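共享工坊双臂插花台搭建项目 五月进展报告

提交对象：Ladell 小额资助计划
项目负责人：Kalevi Halonen
项目地点：Limitz 共享工坊

一、本期概况

本期主要完成台架围挡、导轨侧走线和两条手臂的安装复核，并开始用仿真花做抓取练习。原计划本期结束前能连续完成整束插花，目前没有达到，进度落后一周多，原因见第三节。

项目目标没有变化：在工坊里搭一套能够从散放的花材中取花、并逐枝插入容器的双臂设备，图纸和程序完成后向工坊全体成员开放。

二、已完成的工作

1. 台架。台面和围挡已固定，导轨一侧重新校过水平。上一期报告里提到的台架晃动，加了斜撑之后在慢速下已经感觉不到，快速换向时还有一点，暂时用限速处理。

2. 走线。导轨旁的线槽装好，电源线和信号线分开走。腕部的线留了余量，手腕转到极限位置时不再拉紧。其中一根线在拆装时接头松过一次，已经重新压接，并在检查表里加了一项。

3. 手眼标定。腕部相机更换支架后重新标定了两次，第二次的结果用到现在。标定步骤由 Cuevas 小组写成文档，放在工坊的共享盘里，其他成员照着做过一遍，改了两处写得不清楚的地方。

4. 抓取练习。累计记录 338 次单枝抓取，操作者均为工坊成员。记录中包含失败的尝试，没有删除，后面调参数时要用。

三、存在的问题

花材互相缠绕是目前最大的困难。花枝散放在台面上时，叶片常常盖住旁边的花头，程序把两枝当成一枝，夹起来之后带出另一枝。花枝本身很细，夹爪闭合时位置稍有偏差就会夹空。我们试过先用夹爪把花拨开再抓，有效果，但每枝花要多花不少时间，动作也不够稳定。

叶片较大的几种花，识别结果明显比其他花差。准备把这几种单独补录，暂不从花材里去掉，实际使用时总会遇到。

另外，夹爪指面偏滑。Steton 套件自带的指面适合夹方块类零件，夹圆而细的花枝时容易打转。已经打印了带浅槽的指面，共 5 种槽形，还没有全部试完。槽太深的那一种会卡住叶柄，已经放弃。

工坊晚间使用人数多，练习时段只能排在下午两点以前，这也影响了记录数量。

四、经费使用

本期支出主要是铝型材、线材、紧固件和仿真花，均在预算科目内。夹爪指面的打印材料由工坊公用耗材承担，没有计入本项目。

申请从"差旅与交流"科目调剂 1,000 元到"零配件"科目，用于购买备用接头和一套替换指面。原定的外出交流改为线上进行，这笔钱不再需要。调剂后总额不变，请在收到本报告后给予书面答复。

五、现场情况

练习时花材不预先整理，直接散放在台面上，长枝和短枝混在一起，每轮开始前随手重新摆一次。

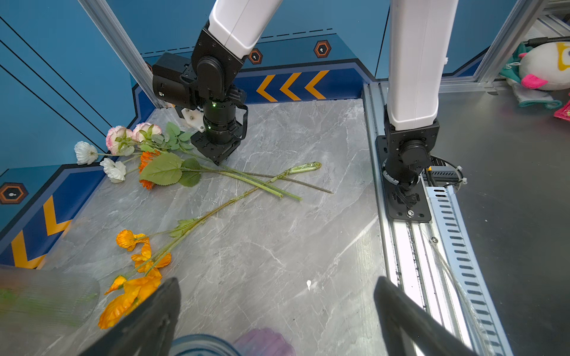 六、下期安排

1. 试完剩余槽形的指面，选定一种，两条手臂统一更换。

2. 单臂抓取稳定后，再做双臂配合：一侧压住花束，另一侧抽出单枝。这一部分的程序框架已有，尚未在台面上运行过。

3. 补录叶片遮挡较多的花材，记录方式与本期相同。

4. 插入环节先用固定位置的宽口容器，容器位置识别放到后面再做。

5. 安排一次工坊内部开放，最多 8 人到场，由 Kalevi Halonen 负责讲解急停和围挡的使用规定，到场人员签到后方可操作。

七、需要资助方确认的事项

除第四节的经费调剂外，请确认中期展示能否顺延到双臂配合初步完成之后。如不能顺延，我们将按原时间展示单臂抓取部分，并提前一周提交操作录像。

附件：抓取记录汇总表、标定步骤文档、支出明细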